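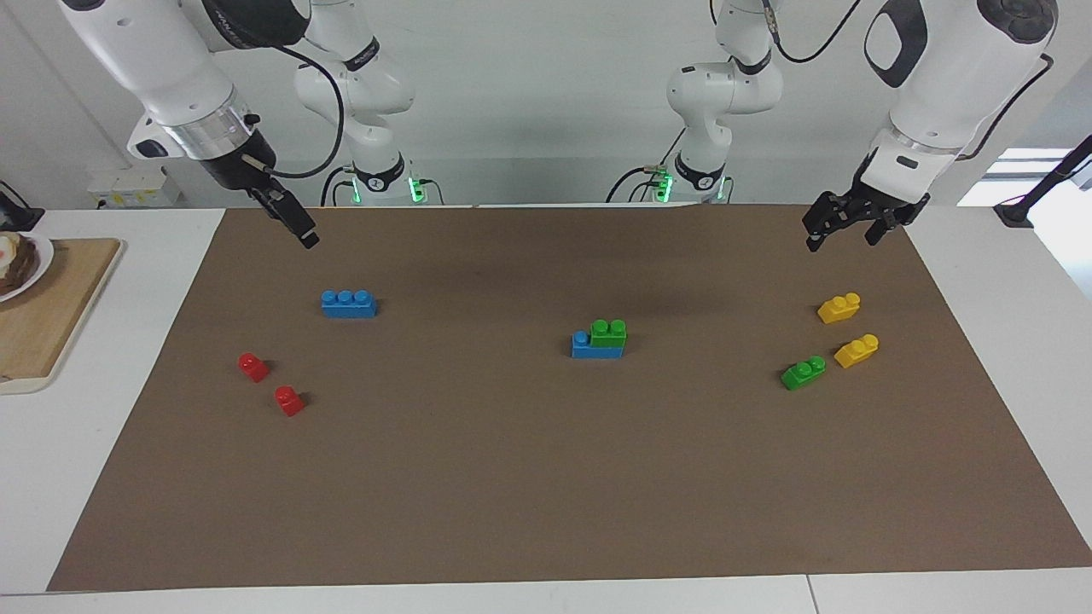

Issue 14

Griltow Bricks: notes on the collection

Griltow Bricks is a set of pictures and sorting records for colorful toy building bricks, the studded kind you find with your bare foot. It covers 1,294 bricks, most of them out of two tubs Beryl Sowerby bought at a yard sale in Demness. The tubs were labeled "complete sets." They were complete in the sense of being full.

What you get

One folder per layout, plus a plain text file with the color and stud count of each brick. Layouts go on a brown mat over a white table, with the bricks in loose clusters. Earlier issues used the bare table, and the white bricks went missing in plain sight -- those layouts are in the folder called old, where they can stay.

Naming

Colors are red, blue, yellow and so on. Trevor Blackburn's list had 30 of them, including "tomato" and "other tomato," and was retired in September. Studs are counted along the long side first. A brick with three studs in a row is 3x1, never 1x3, and we have had that argument already.

Known problems

Small red bricks are sometimes logged as one stud when they have two. Of the records, 387 have been checked by a second person. The Hebden tub has not been washed, and its yellows may be a different yellow underneath.

Changes in this issue

Nosasbridge layouts added. Wheels removed, as they roll. Minifigure hair moved to its own list, pending a decision on whether it is a brick.

Corrections go to Beryl. Spare bricks do not, she has enough.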